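Course Handout 2: Tone, Value and the Grey Scale
Foundation Drawing, evening group

Bring to this session: a pad of cartridge paper, pencils in HB, 2B, 4B and 6B, a putty rubber, a craft knife for sharpening and a sheet of scrap to rest your hand on. The Hutex pads sold at the front desk have 100 sheets and are fine for everything we do this term. If you already have a pad of something else, use that up first.

1. What we mean by tone

Tone (some books say value) is how light or dark a thing is. It is separate from colour. A red apple and a green apple can have the same tone, and in a pencil drawing the two would be shaded the same.

Most beginners draw outlines and add shading at the end. The outlines are usually good and the shading is usually too pale. In this unit we work the other way round. You will block in large areas of tone first and leave the edges until late in the drawing.

2. Local tone and seen tone

Local tone is how light or dark an object is in itself. Coal is dark, chalk is light. Seen tone is what reaches your eye after the light has done its work. Chalk in deep shadow can be darker than coal in full sun.

We tend to draw local tone from memory. Asked to draw a white cup in a dim room, most people leave the cup as bare paper, because they know it is white. Then they have nothing lighter left for the shine on the rim, and the cup looks flat.
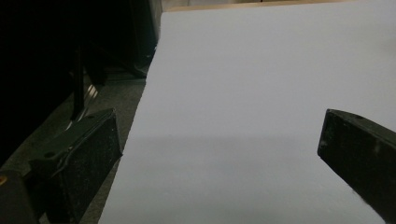
How dark can a white object be in a drawing?

As dark as you see it. If the light is low, or the object is turned away from the lamp, its tone may fall near the middle of the scale. Compare it with the things around it and keep it in the right order with them.

3. The nine-step scale

Rule a strip 18 cm long and 2 cm wide, and divide it into nine squares. Number them 1 to 9 from left to right.

Leave square 1 as bare paper. Fill square 9 as dark as your 6B will go, in several layers. Do not press so hard that the paper shines. Next, fill square 5 so that it sits halfway between the two. Then do 3 and 7, then the even numbers.

Half close your eyes and look along the strip. The steps should look equal. The usual fault is a big jump between 1 and 2 and hardly any change from 6 to 9. If this happens, darken the right-hand end before you touch the left.

Cut the finished strip out and keep it with your pencils. You will need it for all the homework up to the March review.

4. Gradual change

Flat surfaces are rarely one flat tone. A wall gets darker as it moves away from the window. A table top picks up light from whatever stands near it. These changes are small, often less than one step on your scale, and they are what makes a surface look as if it has air in front of it.

To shade a gradual change, hold the pencil on its side, well back from the point, and work in layers. Cover the whole area lightly, then go over three quarters of it, then half, then a quarter. Change the direction of the strokes with each layer. Do not smudge with a finger. Skin leaves grease on the paper and the patch will not take more pencil afterwards. 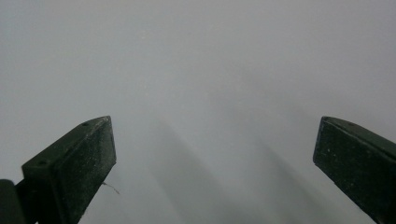 Edges are the other half of the problem. A hard edge comes forward and a soft one goes back, so you can steer the viewer's eye by choosing which edges to sharpen. Where two tones are close, the edge nearly disappears and you should let it go. Where they are far apart, as with dark green against pale grey, the edge will be strong even if you draw no line at all. Try it by shading a dark block at step 8 on a ground at step 3, stopping the tone cleanly where the block ends. Then lighten the block to step 4 in a second copy and see how much of the shape survives.

5. Slides and reading

The slides for this session are from the Drulano teaching set, numbers 173 onwards. They can be viewed in the Dirkavum reading room up to 9 pm. The Zakharchenko collection is on the same floor and has a drawer of charcoal studies, drawer 1025, which you may ask to see. Pencils only at the tables - no ink, no charcoal, no pastels.

6. Homework

a) Finish the nine-step scale if you did not do so in class.

b) Draw one egg on a plain cloth, lit by a single lamp from the side. No outline. Allow an hour.

c) Draw the same egg again with the lamp moved further away. Write the step number of the lightest and darkest parts under each drawing.

d) Shade a strip with no divisions, from bare paper to your darkest dark.

Put your name on the back of each sheet, not the front. Fixative is in the cupboard by the sink and must be used outdoors.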